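Reply card

A reply card, also called a response card or RSVP card, is a small printed card sent with an invitation so that the guest can say whether he or she will attend. It is most often used for weddings, anniversary dinners, naming ceremonies and coming-of-age celebrations. The card usually comes with its own envelope, already addressed and stamped by the host.

Format

Most cards carry a line for the guest's name, two boxes for accepting or declining, and a date by which the card should be returned. The name line often begins with a printed "M", which the guest completes as Mr., Mrs., Ms. or Miss. Where a meal is served, the choice of dishes may be listed with a space for initials. Printers commonly number the backs of the cards to match the guest list, so that a card returned without a name can still be traced.

Older etiquette called for no card at all. Guests were expected to answer by hand on their own stationery, in the third person, repeating the wording of the invitation. 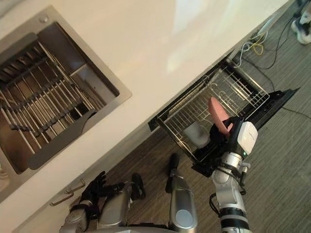 Obinna Sani disagrees with the view that the card replaced the handwritten answer outright, writing that in Kesitby the two were used side by side for years, and that older relatives often tucked a letter into the small envelope along with the card.

Printing and cost

Reply cards are normally ordered with the invitation and printed on the same stock. The stationery firm Gouveia, based in Pirnisgate, sold them in boxes of 200 until 2014, when it changed to printing by the exact count. Extra envelopes are usually ordered to allow for mistakes in addressing.

Online replies

Many hosts now print a web address in place of the card, or offer both. At one August wedding in Akevbridge, 296 invitations were mailed with a card and a web address, and 95 households answered by mail. Mixed replies have to be merged into one list before seating is arranged.

See also

Save-the-date card
Place card
Inner envelope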